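Stemora Product Review Group
Minutes of the October meeting

Present: Abla Dabbas (chair), Fadi Ghanem, Candela Montoya, Abla Nasrallah (minutes)
Apologies: Mélanie Li

Meeting opened at 9:30.

1. Previous minutes
Accepted with one correction. The trial period for the Tarnar kit is 30 days from delivery, as Candela had said, and the return shipping is on us.

2. Tarnar hand-held gripper kit
Fadi went through the offer from Bareck. The kit is sold in pairs, and the quote covers 8 pairs with spare finger pads and a charger for each. Price per pair drops if we order before the end of the quarter. Software access is billed separately and Fadi does not think the first year is clearly priced. Abla D. wants that in writing.

Candela reported on home use. Small soft items are the hard part of the work, and she asked for more sessions with them. People new to the grippers tend to squeeze too early — she would like the training sheet to say so on page one. Fadi asked if harder finger pads are offered. Not known.

Picture tabled under this item:

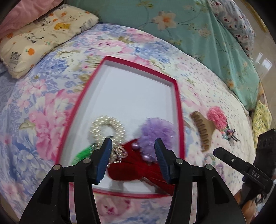

Item 2: Hair accessories and red-rimmed tray, two grippers in use on a bed.

Abla N. asked how many task recordings the trial should produce. Agreed on 100, with 23 of them using small items in a tray or box. Candela to draw up the list.

Abla D. raised hand strain. The handle suits Candela but Fadi found it wide after a long session. No decision. Mélanie to be asked for her view as she has used the kit the longest.

Actions
Fadi: written price for year one software, and ask Bareck about pads.
Candela: task list and change to training sheet.
Abla N.: send handle question to Mélanie.

3. Other business
Storage shelf still not fitted. Carried over.

Meeting closed at 10:40.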